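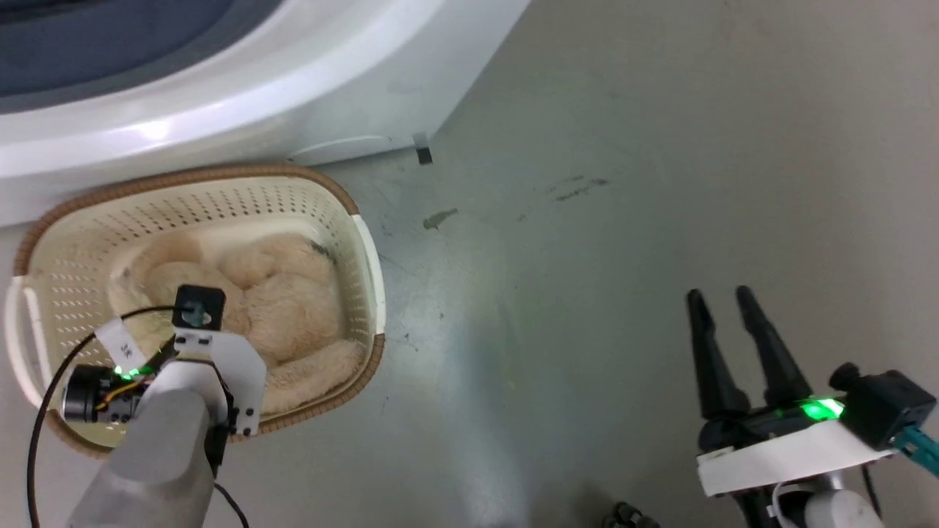 孩子高二田径队，教练说“缺一次训练就不能报名联赛”，这合理吗？

发帖：跑道边的妈
2024年6月29日

各位家里有练田径的孩子吗？想听听大家的意见，我这两天被这事搅得睡不踏实。

我家孩子在Peltham这边上高二，主项800米，兼跑4×400接力。从初三开始练，一直算是队里中上的水平，不拔尖，但每次都能给队里拿点分。今年春天四月份的时候学校换了教练，新教练比原来那位严得多，这一点我其实挺欢迎的，原来那位太松了，冬天下点雨就让大家回家。

问题出在夏训上。教练在家长群里发了个通知，大意是七月到八月的夏训一共44次，报了名的队员“原则上不得缺席”，缺一次就不能参加秋天的Gurnberg联赛报名。我当时没细看，回了个收到。上周才发现，这44次里有3次正好撞上孩子外婆的七十大寿，我们全家早就订好了票要回老家，机票是不能退的那种（别骂我，当时便宜嘛）。

我私下去问教练，教练回我一句：规则对所有人一样，你们自己考虑。语气倒不凶，就是没有商量的余地。孩子听了以后很难受，一边说不去老家了，一边又舍不得外婆，晚上吃饭都不怎么说话。

另外还有一笔钱的事，夏训收费688块，包含训练服和场地费，我已经交了。如果最后不让孩子报名联赛，这钱能不能退一部分？通知里一个字没提。

所以我想问的是：第一，教练有没有权力这样规定？第二，我是应该继续找教练谈，还是直接找学校体育组？第三，如果真的缺3次，自己在老家练能不能补上，会不会掉状态？孩子爸说干脆别练了，专心读书，我不同意，但也说不过他。

先谢谢大家了，写得有点长，见谅。

回复：老接力第三棒

我带过四年校队（业余的，现在不带了），又是两个孩子的家长，两边的立场都站过，说说我的看法吧。

先说规定本身。学校运动队对出勤有要求很正常，我当年也有。一个接力队四个人，少一个人，那天的交接棒练习就等于白安排，另外三个孩子大热天在那儿干等，所以教练急我完全理解。不过“缺一次就取消报名”这种写法，我见过好多回，多半是写给那些报了名又三天两头不来的孩子看的。你注意看，通知里写的是“原则上”，这三个字是留了口子的。

你说私下问了教练，我猜是在微信上问的？文字这东西特别容易聊死。教练在手机上回你，脑子里想的肯定是：我答应了这一家，明天群里就有十家来找我。换了我也会那么回。所以我建议你约个时间当面谈，训练结束以后去操场边上等十分钟就行，最好让孩子自己开口，你站旁边。高二了，自己的事自己去说，教练对孩子的印象会完全不一样，这个我有切身体会，当年来找我请假的，孩子自己来说的我基本都批了，家长冲在前面的我心里总要嘀咕一下。

谈的时候带上三样东西：

一是具体日期，哪天走哪天回，写在纸上，别说“大概一周”。

二是补训的办法。请教练把那3次的内容提前给你们，孩子在老家照着做，做完把手表记录发过去。要是撞上的有接力课，就主动问能不能回来以后提前半小时到，跟队友单独补几次交接棒。

三是态度。别提机票多少钱，也别提外婆多大年纪，教练听这些听得太多了。就说家里有早就定下的安排，很想参加联赛，想知道怎么做才不耽误队里。

至于找体育组，我觉得放到最后。越过教练去找上面，哪怕赢了，孩子还要在这个队里待一年多呢。真要走到那一步，也先跟教练打个招呼，说我们想了解一下学校层面的请假规定，这样不至于弄得太僵。

还有联赛报名这件事，你最好去看一眼Gurnberg联赛自己的规程。我印象里这类联赛一般只管学籍、年龄和体检，队内出勤是学校自己定的，但各地不一样，我不在你们那个区，不敢打包票。规程里如果有报名截止日期，记下来，别等到最后两天才去谈。

训练方面你真不用太担心。800米的孩子，夏天打的是有氧底子，一个多星期里少3次队训，只要自己别躺着，影响很小。我给你个我以前常开给队员的单子，没有跑道也能做：

头一次，慢跑40分钟，能说得出整句话的速度就行，跑完加六个80米的放松加速跑。

第二次，找一段缓坡，上坡跑45秒，走下来，重复八次，前后各慢跑十分钟。

第三次，平路上跑三分钟快、两分钟慢，五组，快的那三分钟别拼命，差不多是3000米比赛的感觉。

中间隔一天，早上七点以前跑完，老家要是比你们那儿热，宁可少跑一组。寿宴那天就让孩子好好吃，别在饭桌上盯着吃了几块肉，我媳妇当年就这么盯过我家老大，盯得一桌子人都不自在。

孩子爸那句“干脆别练了”，我看八成是心疼加上着急。先别跟他争，等跟教练谈完有了结果再说。

回复：Jalero路西口

只说钱的事，别的楼上讲得很全了。

我们家去年交过类似的费用，后来孩子脚踝扭了没去成，退了129块，是场地费那一部分，训练服不退，已经发了的东西嘛。当时也是通知上什么都没写，我去学校财务那边问，人家拿出一张费用明细，哪项能退哪项不能退写得清清楚楚，只是没发给家长。

所以楼主可以先去要明细。要注意一点，你们这个情况跟我们不同，孩子夏训还是参加的，只缺3次，联赛报不报名跟夏训费很可能是两回事，我估计退不了多少。别抱太大希望，但是问一句不花钱。要的时候语气平和点，就说家里记账要用。

交费的截图留着，群里那条通知也截下来。我那次就是聊天记录清了，解释了老半天。

回复：周末去Abbasi球场

教练的规矩就是规矩，进队的时候就应该想好。我踢了这么多年球，最烦的就是有人说请假就请假。外婆生日每年都有，联赛高中一共才几次？我要是孩子我就留下来训练，给外婆打个视频。

不过话说回来，教练也应该在收钱以前把日程发出来，这个确实是教练没做好。

补充：跑道边的妈

谢谢几位！@老接力第三棒 那张训练单我抄下来贴冰箱上了，孩子看了一眼说上坡那个原来的教练也带着练过，应该没问题。当面谈的事孩子一开始不肯，说不好意思，磨了一晚上总算答应自己去说，我只负责在旁边站着不吭声（我尽量吧）。

@周末去Abbasi球场 七十岁整寿跟平常的生日在我们老家还是很不一样的，亲戚都从外地赶回来，视频真不行，哈哈。但你说的日程那个事我同意，我打算谈的时候委婉地提一下，明年能不能早点发。

@Jalero路西口 通知和付款记录都截图了，明细过两天去要。联赛规程我还在找，学校网站上挂的是前年的版本，谁手里有今年的，麻烦发我一份。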